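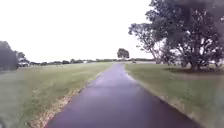

# Edge Condition and Surface Drainage of a Shared Park Path

Term report, Site Assessment Studio
Author: Hye-jin Yang
Site: Skendwood lakeside path

## 1. Purpose

The Skendwood path is a narrow asphalt route used by walkers and cyclists. It passes between lawns for part of its length and beside tall reeds for another part. The purpose of this project was to record the condition of the path edges, to find where water stays on the surface after rain, and to suggest low-cost maintenance.

The project does not deal with the structure below the asphalt. No cores were taken and no digging was done. All findings come from surface inspection, tape measurements, and a simple level check.

## 2. Background

Water leaves a path of this type in one of two ways. A crowned path is higher in the middle and sheds water to both sides. A path with crossfall is tilted and sheds water to one side only. Either method works if the ground beside the pavement is lower than the pavement edge. If soil, gravel, or roots build up along the edge, water is held on the asphalt until it evaporates or finds a gap.

The design target used in this report is a crossfall of 2 percent, which was the value given in the studio handout. A lower value drains slowly. A much higher value is uncomfortable for wheelchair users.

Edge support is the second issue. Asphalt without a curb depends on the material next to it. Where that material washes out or is worn down by feet and tires, the edge of the asphalt can crack and break off.

## 3. Method

The path was divided into 13 stations. At each station the following were recorded:

- clear width of asphalt
- crossfall, read with a Junier digital level on a straight board
- height of the verge compared with the pavement edge
- verge material
- standing water, if any, at the time of the visit

Readings were taken on a Monday morning in dry weather. A second walk was made in wet conditions, without the level, to check the surface by eye. Station numbers were marked in chalk on the first visit and had washed off by the second, so locations on the wet walk were matched by landmarks (trees, the reed stand, the open view to the water). This is the main source of error in the location data.

Data were entered on a Honel field sheet and typed up the same day. Three crossfall readings at Station 4 disagreed with each other. They were repeated, and the middle value was kept.

## 4. Site Sections

For reporting, the stations were grouped into three sections.

### 4.1 Section A: lawn with large tree

The path in this section is straight, with mown grass on both sides. The verges are thin strips of light dirt and gravel. There is no curb.

Width was consistent. Crossfall was below target at three of the five stations. The verge was level with the asphalt at most points, so there is little to stop water from leaving the pavement, but there is also little slope to move it. On the wet walk the surface sheen was strongest along the middle stretch of the path. This agrees with the low crossfall readings.

Some of the grass beside the path is worn. The likely cause is people stepping off the asphalt to pass each other. Foot traffic was not counted, so this remains an assumption.

### 4.2 Section B: reed edge

Section B has the most difficult edge on the site. The path curves here and tall reeds stand close behind the left side.

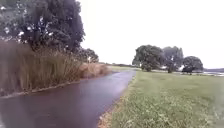 *Figure 2. Section B in wet conditions. The muddy strip between asphalt and reeds is slightly raised.*

The raised strip is the main finding of the project. At all four stations in this section the ground on the reed side was higher than the pavement edge. The largest difference was 20 mm. This is enough to act as a small dam. Water that should run toward the reeds is held back.

The strip seems to be made of fine soil mixed with plant litter. Reeds drop stems and leaves each year, and this material mixes with mud at the edge. If it is not removed, new growth will root in it and the strip will become harder to clear.

No surface markings were found in this section. Visibility around the curve was not measured. It should be included in any later study, given the height of the reeds.

### 4.3 Section C: open lawn toward the water

Section C is straight and exposed. The ground on the right slopes gently toward the water, which should help drainage. Four stations were recorded.

Crossfall met the target at three of the four stations and in the correct direction. The verges are sandy brown gravel and dirt, and the pavement edge blends into them without a sharp line. This soft edge is good for drainage and poor for support. At Station 12 the verge had dropped 15 mm below the asphalt, leaving the edge exposed.

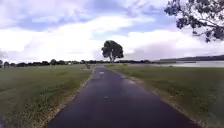 Radwan, reading the draft, disagreed with ranking this section as low priority: "A dropped verge is cheap to fill this year. Once the edge breaks, you are patching asphalt, and that is a different budget. I would move Station 12 up."

The comment was accepted. Station 12 is now listed as a separate item in Section 6. The rest of Section C keeps its original rank.

## 5. Discussion

The three sections have different problems, and one treatment for the whole path would waste material. Section A has a slope problem. This cannot be fixed from the edge and would need a new surface layer. Section B has a blocked edge, which can be fixed with hand tools. Section C mostly works but is losing support at one point.

The visual check has limits. A shiny surface shows that the asphalt is wet. It does not show the depth of the water. A thin film and a shallow puddle can look similar from a standing position, especially under a bright overcast sky. Light patches may also be worn asphalt. For this reason the wet walk was used only to support the level readings, and no station was rated on appearance alone.

## 6. Recommendations

1. Section B: cut back the raised strip on the reed side until it is below the pavement edge. Remove the spoil from the site. Repeat each year after the reeds die back.
2. Station 12: fill the dropped verge with compacted gravel, flush with the asphalt.
3. Section A: no work now. Include crossfall correction when the path is next resurfaced.
4. Section C, other stations: inspect once a year.

## 7. Further Work

Puddle depth should be measured with a ruler at a fixed time after rain. Paint dots or survey nails, with permission, should replace chalk. The verge on the right side of Section B was recorded at only two stations and needs a full set of readings.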